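Section 4: Setting up your bottles

Now for the part most people look forward to! You have opened the box, read Section 3 and picked a spot for the Handlow home medicine planner, and it is time to gather up all those bottles from the bathroom shelf, the kitchen drawer and the bottom of the handbag and give them a proper system. Set aside a quiet quarter of an hour (15 minutes is plenty for a first go) and put the kettle on, though keep the mug on another table.

4.1 Before you start

You will need:

The Handlow record card and the pencil from the lid pocket
The sheet of coloured dots
Every bottle you are taking from at the moment
Your latest repeat prescription slip
A clear table in good light

Caution: Keep children and pets out of the room while bottles are out. A child-resistant cap slows a child down, but it will not stop every child every time.

Caution: The planner helps you keep track. It does not replace advice from your pharmacist or doctor, and nothing in this guide should change how much you take or when.

4.2 Laying out

1. Wash and dry your hands thoroughly.

2. Stand all the bottles upright on the table with their caps on. Leave them closed for now.

3. Group them by colour if they come in different colours. It makes a surprisingly good first sort, and you can see at a glance what you have got.

4. Turn each bottle so that its pharmacy label faces you.

5. Read each label against your prescription slip. Put anything that is not on the slip to one side for step 4.4.

Note: Bottle colour is only a starting point. Two bottles of the same colour can hold completely different tablets, so the label always has the last word.

Lots of people like to leave the bottles grouped this way all the time, teal with teal and amber with amber, and it does look lovely on a shelf.
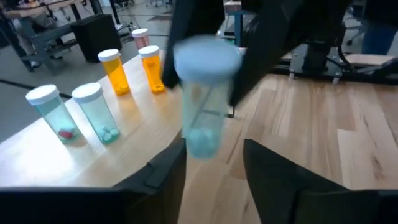 Can I tip two half-used bottles of the same tablet into one?

Please keep them separate, even when the tablets look identical. Each bottle has its own batch and expiry date, and once the tablets are mixed there is no telling which is which. Finish the older bottle first and put a dot on its cap to remind you.

4.3 Filling in the card

1. Take one bottle from the group and move it to the clear side of the table.

2. Copy the medicine name, strength and expiry date on to the first free line of the card. Copy the name letter by letter - plenty of them differ by only a syllable.

3. Choose a dot. Yellow is for morning, blue is for bedtime, and green is for anything taken with food. Stick it on the cap, well clear of the label. A bottle can have 2 dots if it needs them.

4. Write the number supplied in the end column. If the label says 180, write 180, and leave the "left over" box blank until your first monthly check.

5. Put the bottle in its slot in the planner and go on to the next one.

The standard tray has 8 slots. If you have more bottles than that, the Sandach extension tray clips on to the right-hand side and takes the same cards.

Caution: Have only one bottle open at a time. If you do need to look inside, close the cap until it clicks or feels firm before you reach for another.

4.4 Bottles you no longer need

Take them to a pharmacy, tablets and all. Please don't flush them or put them in the household rubbish. Most pharmacies will be pleased to see them, and you will be amazed how much shelf you get back.

4.5 Keeping it going

Pick a regular time for a quick look through. Karim Qaisi, who tested the first trays for us, does his on Sunday after breakfast and swears by it. Check that every cap is on tight, every dot is still stuck down and nothing is running low.

Keep the planner somewhere cool, dry and out of reach. A high cupboard in a bedroom is a great choice. In hot weather (July especially!) move it away from windowsills.

Spare dots and cards are listed in Section 7. For fitting the Sandach tray, go to Section 5.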